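Sorting out the small stuff in the desk

Last updated October 15, 2026
2 min read

I have been putting off the desk drawer since May. It was the kind of drawer where everything goes in and then you buy a second one of whatever you needed because you can't find the first. I had four tape measures in there. I had a bag of picture hooks from two apartments ago.

My old system was a shoebox and some sandwich bags. The bags were fine until they started to split, and then the pushpins got into everything. I stabbed my thumb on one looking for a stamp and decided that was enough.

Sarita Kaushik, who I used to share an office with, has kept her desk things in divided boxes for as long as I've known her. I asked where she got them and she said a store called Tudose that closed. So I looked at what else was out there. Vivuda makes a tall one with drawers, but the drawers are too shallow for binder clips. Pravska has a good lid but comes only in solid white, and I know I would never open it to check what was inside. I ended up with a smoky gray plastic one. It's see-through enough that the dividers show from the outside, it has a hinged lid, and there's one small clear latch at the bottom of the front.

I paid more than I would have for another shoebox. I'm fine with that.
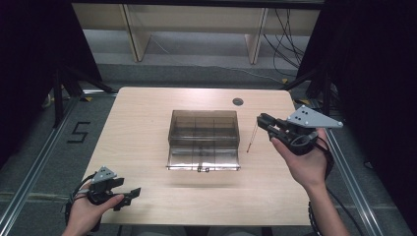 What goes where

Paper clips and binder clips get the biggest section. I went through the clips first and threw out the bent ones. I kept 100 of the small ones and gave the rest to my sister for her classroom. I had 194 before I started, which is too many paper clips for a person who prints something twice a month.

Pushpins go in the back, away from where my fingers land first. Stamps and the little roll of return labels go together. Spare keys have their own section. I wrote a paper tag for each one I could identify. Two of them don't open anything in this house and I kept them anyway.

Batteries did not go in. I had them in the same box for one evening and moved them to the hall closet, in the cardboard they came in.

Rubber bands are still a problem. They take up more room than you'd think and they catch on the clips when you pull one out. For now they are around a jar.

What I'd do differently

Measure the drawer. I didn't, and with the lid closed the box is too tall for it, so it lives on top of the desk. I'd rather have the space back. Cisstead has a flatter one and I may get that for the drawer and use this one for sewing things.

Next I need to do the cables.

We use cookies to improve your experience on this site. By continuing to browse you agree to our use of cookies.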